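Statia 생활시설 문답 게시판
등록: 3월
질의 작성: 오시안 사무엘 (Allthorpe)

본 사이트는 서비스 제공을 위하여 쿠키를 사용합니다. 계속 이용하시는 경우 쿠키 사용에 동의하신 것으로 간주합니다. [동의] [설정 변경]

제목: 공용 원목 탁자의 표면 손상 및 마감 방법에 관한 문의

안녕하십니까. Allthorpe 소재 공용 작업실의 비품 관리를 맡고 있는 오시안 사무엘입니다. 작업실에서 사용하는 원목 탁자의 보수와 관련하여 자문을 구하고자 글을 올립니다.

해당 건물은 1862년에 준공되어 벽체가 두껍고 환기가 원활하지 않습니다. 겨울철에는 난방으로 실내가 매우 건조해지고, 장마철에는 반대로 벽면에 물기가 맺힐 정도로 습도가 높아집니다. 탁자는 이러한 환경에 장기간 놓여 있었으며, 과거에 어떠한 마감재가 사용되었는지에 대한 기록은 남아 있지 않습니다. 전임자에게서 인계받은 서류에도 구입처와 수량만 기재되어 있을 뿐 수종이나 도장 방식은 확인되지 않았습니다.

현재 확인된 문제는 다음과 같습니다. 우선 판재 사이의 이음새가 계절에 따라 벌어졌다 좁아지기를 반복하여 그 틈에 음식 부스러기와 먼지가 끼고 있습니다. 또한 일부 구간에 물컵 자국으로 추정되는 흰 고리 모양의 얼룩이 있고, 금속 용기를 올려 두었던 자리에는 검은 얼룩이 남아 있습니다. 손으로 쓸어 보면 가시가 일어나는 부분도 있어 이용자로부터 불편 신고가 접수된 바 있습니다.
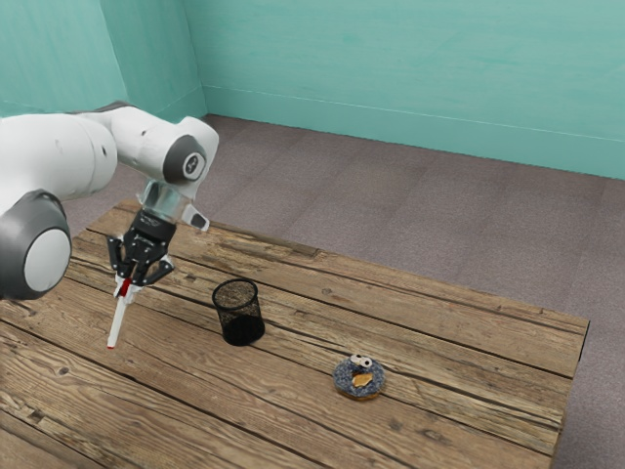 작업실 이용자의 의견은 둘로 나뉘어 있습니다. 한쪽에서는 표면을 전부 갈아내고 투명 우레탄 도료로 두껍게 덮어 관리를 쉽게 하자고 주장합니다. 다른 한쪽에서는 오래된 나무의 색과 결을 살리는 것이 우선이므로 오일만 얇게 바르자고 합니다. 양측 의견 모두 일리가 있다고 판단되어 결정을 미루어 왔으나, 다음 분기 예산 신청을 앞두고 있어 더 이상 지체하기 어려운 상황입니다.

이에 아래 사항에 대하여 답변을 부탁드립니다.

첫째, 기존 마감재의 종류를 전문 장비 없이 판별할 수 있는지 여부.
둘째, 판재 사이의 틈을 목재용 충전재로 메워도 무방한지 여부.
셋째, 물과 식재료가 자주 닿는 공용 탁자에 적합한 마감 방식.
넷째, 시공 후 다시 사용하기까지 필요한 기간.

참고로 지역 상점에서 Slanina 목재용 오일 900밀리리터 한 통을 권유받았으나 아직 구입하지는 않았습니다. 제품에 대한 평가보다는 오일 마감 자체가 저희 환경에 맞는지를 알고 싶습니다. 바쁘신 중에도 읽어 주셔서 감사드립니다.

답변 (채택됨)
작성: Trurnetar 목재상담실

문의하신 내용에 대하여 순서대로 답변드립니다.

기존 마감재의 판별은 어느 정도까지 가능합니다. 탁자 밑면이나 다리 안쪽처럼 눈에 띄지 않는 곳을 골라 물을 한 방울 떨어뜨리고 잠시 관찰하시기 바랍니다. 물방울이 그대로 맺혀 있으면 도막이 남아 있는 것이고, 나무색이 짙어지면서 스며들면 마감이 닳아 없어졌거나 처음부터 오일 또는 무도장 상태였을 가능성이 높습니다. 도막이 확인된 경우에는 면봉에 변성 알코올을 묻혀 문질러 보십시오. 표면이 끈적하게 녹으면 셸락 계열로 볼 수 있습니다. 반응이 없으면 락카 희석제로 같은 시험을 하되, 반드시 창을 열고 장갑을 착용하신 상태에서 실시하여 주십시오. 두 가지 모두에 반응하지 않으면 우레탄이나 유성 바니시일 가능성이 있으나, 이 방법만으로 둘을 구분하기는 어렵습니다.

다만 건물의 준공 시기를 고려할 때 가구 역시 오래되었을 수 있으므로, 불투명한 색상 페인트의 흔적이 발견된다면 사포 작업에 앞서 납 성분 검사를 받으시기를 권고합니다. 간이 검사지는 도료 취급점에서 구하실 수 있습니다. 납 성분이 확인되면 건식 연마는 하지 않으셔야 합니다.

판재 사이의 틈을 단단한 충전재로 메우는 것은 권장하지 않습니다. 원목은 습도에 따라 폭 방향으로 늘고 줄어드는 성질이 있습니다. 건조한 계절에 벌어진 틈을 굳는 재료로 채워 두면 습한 계절에 판재가 팽창할 공간이 없어져 상판이 휘거나 다른 곳이 갈라집니다. 굳은 충전재가 부서져 오히려 틈에 남는 사례도 많습니다. 틈은 그대로 두시고, 얇은 나무 주걱이나 빳빳한 솔로 주기적으로 청소하시는 편이 바람직합니다. 상판을 하부 틀에 고정한 방식도 함께 점검하시기 바랍니다. 나사로 단단히 조여져 있다면 긴 타원형 구멍이 있는 철물로 교체하여 판재가 움직일 여지를 주어야 합니다.

얼룩에 대하여 말씀드립니다. 흰 고리 얼룩은 대개 수분이 도막 안에 머물러 생긴 것으로, 나무 자체의 손상이 아닌 경우가 많습니다. 검은 얼룩은 철분과 목재의 타닌이 반응한 결과일 수 있습니다. 참나무나 밤나무에서 흔히 나타나며, 표면을 갈아내도 깊이 스며든 부분은 남습니다. 옥살산 수용액으로 옅게 할 수 있으나 인체에 유해한 약품이므로 제조사의 안전 지침을 반드시 준수하시고, 작업 후에는 깨끗한 물로 여러 차례 닦아내셔야 합니다. 공용 시설에서 약품 보관이 곤란하다면 얼룩을 사용 흔적으로 보아 남겨 두는 것도 하나의 방법입니다.
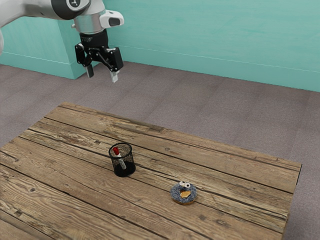

발렌티나 드미트리우: 위 답변 가운데 옥살산 부분에 대하여 한 가지 보충하고자 합니다. 약품을 얼룩에만 바르면 그 자리만 밝게 탈색되어 원래 얼룩보다 더 눈에 띄게 됩니다. 저는 식탁을 보수하면서 이 점을 간과하여 결국 상판 전체를 다시 처리하였습니다. 판재 한 장을 단위로 하여 끝에서 끝까지 고르게 바르시기 바랍니다. 아울러 철수세미로 먼저 문지르라는 안내를 본 적이 있는데, 미세한 철가루가 남아 검은 점이 새로 생길 수 있으므로 따르지 않으시는 것이 좋겠습니다.

Trurnetar 목재상담실: 지적하신 내용이 타당합니다. 채택 답변의 해당 항목은 판재 전체에 도포하는 것으로 이해하여 주시기 바랍니다. 이어서 나머지 질의에 답변드립니다.

마감 방식은 관리 인력과 이용 형태에 따라 달라집니다. 우레탄 도막은 물과 오염에 강하고 일상 청소가 간편합니다. 그러나 한번 깨지거나 긁히면 그 틈으로 물이 들어가 도막 아래가 변색되며, 부분 보수가 매우 어렵습니다. 판재 사이가 계절마다 움직이는 탁자에서는 이음새를 따라 도막이 갈라지는 문제도 예상됩니다. 오일 마감은 보호력이 그보다 낮으나, 마모된 부분만 가볍게 갈고 덧바를 수 있습니다. 귀 작업실과 같이 습도 변화가 크고 이음새가 움직이는 조건에서는 오일 또는 오일과 왁스를 혼합한 마감이 더 적합하다고 판단됩니다.

오일을 선택하실 때에는 식품 접촉 가능 여부를 제품 표시사항에서 직접 확인하시기 바랍니다. 식용유는 굳지 않고 산패하여 냄새가 나므로 사용하지 않으셔야 합니다. 또한 호두 오일 등 견과류 성분이 포함된 제품은 알레르기가 있는 이용자가 있을 수 있으니 공용 시설에서는 피하시는 것이 안전합니다.

답변
작성: Statia 이용자 (비공개)

저희 기관에서 유사한 탁자를 보수한 경험이 있어 작업 순서를 공유합니다. 장비는 모두 대여하였으며, 사포와 천만 별도로 구입하였습니다.

먼저 탁자를 비우고 미지근한 물에 중성세제를 조금 풀어 표면을 닦은 뒤 하루 동안 말렸습니다. 기름때가 남은 상태로 사포질을 하면 사포가 금방 막히고 때가 결 사이로 밀려 들어갑니다. 건조가 끝나면 중간 거칠기의 사포로 시작하여 점차 고운 것으로 바꾸었습니다. 방향은 언제나 나뭇결과 같아야 합니다. 결을 가로질러 생긴 흠집은 연마 직후에는 잘 보이지 않다가 오일을 바르는 순간 뚜렷하게 드러납니다.

가시가 일어난 부분은 전체를 갈기 전에 따로 살펴보시기 바랍니다. 들뜬 조각이 길다면 잘라내지 말고 목공용 접착제를 밀어 넣은 다음 기름종이를 대고 눌러 두는 것이 좋습니다. 옹이 주변은 단단하여 주변보다 덜 깎이므로 받침목에 사포를 감아 사용하시면 면이 고르게 나옵니다.
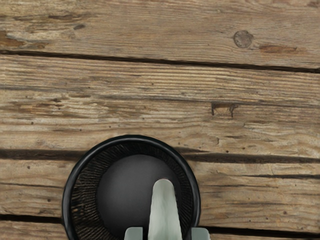 나무판 위에 놓인 둥근 검은색 막자사발과 연한 민트색 막자

연마를 마친 뒤에는 젖은 천으로 표면을 한 차례 닦았습니다. 물기를 머금은 나뭇결이 일어서는데, 마른 다음 가장 고운 사포로 살짝만 훑으면 이후에 물이 닿아도 표면이 크게 거칠어지지 않습니다. 이 과정을 생략한 탁자는 첫 물걸레질 이후 까슬해져 다시 작업하였습니다.

오일은 소량을 천에 묻혀 얇게 펴 바르고, 제품 설명서에 적힌 시간이 지나면 스며들지 않은 것을 남김없이 닦아냅니다. 많이 바를수록 좋다고 여겨 두껍게 칠하면 표면이 끈적한 상태로 오래 남아 먼지가 달라붙습니다. 마구리면은 오일을 많이 흡수하므로 한 번 더 바르시기 바랍니다. 밑면에도 바르는 것을 권합니다. 윗면만 처리하면 양쪽의 수분 흡수 속도가 달라져 판재가 휠 수 있습니다.

사용한 천은 각별히 주의하여야 합니다. 건성유가 묻은 천을 뭉쳐서 쓰레기통에 넣으면 산화열이 축적되어 저절로 불이 붙을 수 있습니다. 저희는 천을 물에 충분히 적셔 뚜껑이 있는 금속 용기에 보관한 후, 관할 지역의 폐기 안내에 따라 배출하였습니다. 공용 건물에서는 이 사항을 작업자 전원에게 서면으로 고지하시는 것이 바람직합니다.

재사용 시점은 마감재마다 다릅니다. 만져서 묻어나지 않는 것과 완전히 경화된 것은 별개이므로, 설명서에 기재된 경화 기간 동안에는 물걸레질과 뜨거운 용기의 사용을 제한하여 주십시오. 환기가 부족하고 습도가 높은 시기에는 그 기간이 길어집니다. 장마 전에 작업을 마치도록 일정을 편성하시기를 권합니다.

답변
작성: 비회원

그냥 식탁보를 씌우시면 해결될 것으로 사료됩니다. 저희 사무실은 한 장에 3000원 하는 방수 식탁보를 사용하고 있으며 민원이 없습니다.

└ 발렌티나 드미트리우: 단기간이라면 무방하겠으나, 비닐 재질의 식탁보를 상시 덮어 두면 그 아래에 습기가 차서 곰팡이와 흰 얼룩이 생길 수 있습니다. 오일을 바른 지 얼마 되지 않은 상판에는 특히 적합하지 않습니다. 덮개가 필요하다면 통기성이 있는 면이나 마 소재를 사용하시고, 젖었을 때는 즉시 걷어 주시기 바랍니다.

└ 비회원: 저희 탁자는 합판이라 그 문제는 없었던 것 같습니다. 참고하겠습니다.

질의자 추가 의견
작성: 오시안 사무엘

상세한 답변에 감사드립니다. 안내하신 대로 밑면에 물방울 시험을 실시한 결과, 물이 바로 스며들며 색이 짙어졌습니다. 여러 곳에서 반복하였으나 결과는 같았습니다. 페인트 흔적은 발견되지 않았습니다. 이에 따라 우레탄 도장안은 철회하고 오일 마감을 시행하는 것으로 이용자 의견을 정리하였습니다. 판재 사이의 틈은 메우지 않고 청소용 솔을 비치하기로 하였습니다.

상판 고정 방식도 확인하였습니다. 말씀하신 바와 같이 나사로 바로 조여져 있었으며, 나사 한 개는 이미 헐거워져 있었습니다. 철물 교체 비용을 예산 신청서에 반영할 예정입니다. 검은 얼룩은 약품 보관 장소를 마련하기 어려워 당분간 그대로 두겠습니다.

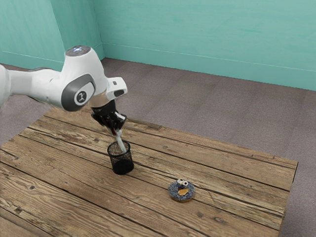
소박한 느낌의 나무 탁자

향후 관리와 관련하여 추가로 문의드립니다. 오일을 다시 발라야 하는 시기를 어떠한 기준으로 정하면 되겠습니까. 담당자가 바뀌더라도 동일하게 적용할 수 있는 기준이 필요합니다. 이전과 같이 기록이 끊어지는 일이 없도록 사용한 제품명과 작업 내용을 적은 쪽지를 탁자 밑면에 부착하는 방안도 검토하고 있습니다.

└ Trurnetar 목재상담실: 첫해에는 3개월마다 점검하시고, 이후에는 상태에 따라 간격을 조정하시기 바랍니다. 점검 방법은 앞서 실시하신 물방울 시험과 동일합니다. 물이 맺히지 않고 스며드는 곳이 있으면 그 부분을 가볍게 연마하고 얇게 덧바르시면 됩니다. 손이 자주 닿는 가장자리와 개수대에 가까운 쪽이 먼저 닳는 경향이 있으므로 해당 부분을 우선 확인하여 주십시오. 기록 쪽지의 부착은 적절한 조치라고 생각됩니다. 종이는 오일에 번질 수 있으니 완전히 경화된 이후에 붙이시기 바랍니다.

└ 오시안 사무엘: 확인하였습니다. 점검표를 작성하여 비품 대장에 첨부하겠습니다. 본 질의는 종결 처리하여 주시기 바랍니다.

관련 문답
- 습도가 높은 건물의 원목 문이 닫히지 않는 경우
- 오일 묻은 천의 보관 및 폐기 절차
- 공용 주방 도마의 교체 기준 문의
- 의자 다리 접합부의 흔들림 보수
- 오래된 서랍장의 냄새 제거 방법
- 왁스와 오일의 혼용 가능 여부 (답변 대기)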